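# Capítulo 4. Comparar garras e controladores numa mesma tarefa

Um braço de baixo custo pode parecer muito bom no catálogo e muito fraco em cima da mesa. A diferença nasce quase sempre de três elementos que o catálogo descreve separadamente: a garra, o controlador e a câmara. Neste capítulo vamos estudá-los juntos, porque é juntos que eles erram.

O estudante que chega aqui já sabe calcular a cinemática directa de um braço com servos e já escreveu um programa que leva a ponta a uma posição dada. Falta-lhe um método para responder a uma pergunta que parece simples: se eu trocar a garra, o braço fica melhor? Para responder é preciso escolher uma tarefa, mantê-la igual durante todos os ensaios, e decidir antes do primeiro ensaio o que se vai chamar de êxito.

A tarefa deste capítulo é a de encaixar peças em aberturas com a mesma forma. Ela tem uma vantagem didáctica: o erro vê-se. Uma peça que chega dois milímetros ao lado fica apoiada na borda, e o aluno não precisa de instrumento nenhum para o constatar. Tem também uma dificuldade escondida, que é a orientação. O círculo aceita qualquer ângulo, o octógono aceita oito, o quadrado e a cruz aceitam apenas quatro. Assim, o mesmo tabuleiro permite separar o erro de posição do erro de rotação.
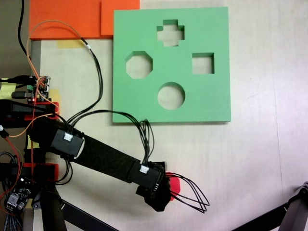

*Rasha Zoubi*

A espuma foi escolhida depois de uma discussão longa com a minha colega Myrto Zacharopoulos, que preferia um tabuleiro rígido. O argumento dela é correcto: a espuma cede, e uma peça mal alinhada pode entrar à força e ser contada como êxito. O meu argumento é que um servo pequeno, bloqueado contra uma borda dura, aquece e perde a calibração, e então a segunda metade dos ensaios já não se compara com a primeira. Ficámos com a espuma e acrescentámos uma regra: o encaixe só conta se a peça descer sem deslocar o tabuleiro.

## 4.1 O que se compara

Vamos comparar duas garras e dois controladores, o que dá quatro combinações. A garra Gunberg tem dedos curtos e fecha em paralelo. A garra Raptis tem dedos mais compridos, que rodam sobre um eixo, e por isso a sua ponta avança um pouco quando fecha. Este avanço é pequeno, mas deve ser compensado no programa - muitos alunos esquecem-no e atribuem o erro à câmara.

O primeiro controlador, chamado Genholm, envia posições aos servos a intervalos fixos e não lê nada de volta. O segundo, desenvolvido no curso de Tomadport, lê a posição real de cada servo e corrige a seguinte. Cada combinação é ensaiada 30 vezes por forma. O aluno deve alternar as formas e não fazer todas as cruzes de seguida.

## 4.2 Os cabos também fazem parte do braço

Nos manuais, o braço é desenhado sem cabos. Na bancada, os fios saem dos servos, passam sobre a mesa e chegam às placas, e cada um deles puxa um pouco. Um feixe que atravessa a zona de trabalho pode tocar no tabuleiro e mudar a sua posição entre dois ensaios. Antes de medir, recomendo o seguinte procedimento:

1. Levar o braço, devagar, às posições extremas que a tarefa exige.
2. Observar se algum fio fica esticado ou se arrasta o tabuleiro.
3. Marcar na mesa o lugar do tabuleiro e verificá-lo entre as séries.
4. Anotar o trajecto dos cabos no caderno, com um desenho simples.

O quarto passo costuma ser omitido. Numa turma de Setembro, dois grupos com o mesmo material obtiveram resultados bastante diferentes com a garra Raptis, e só ao refazer a montagem percebemos que um deles tinha o feixe preso ao antebraço e o outro o deixava solto.

Na secção seguinte vamos definir a folha de registo e calcular a taxa de êxito para cada forma.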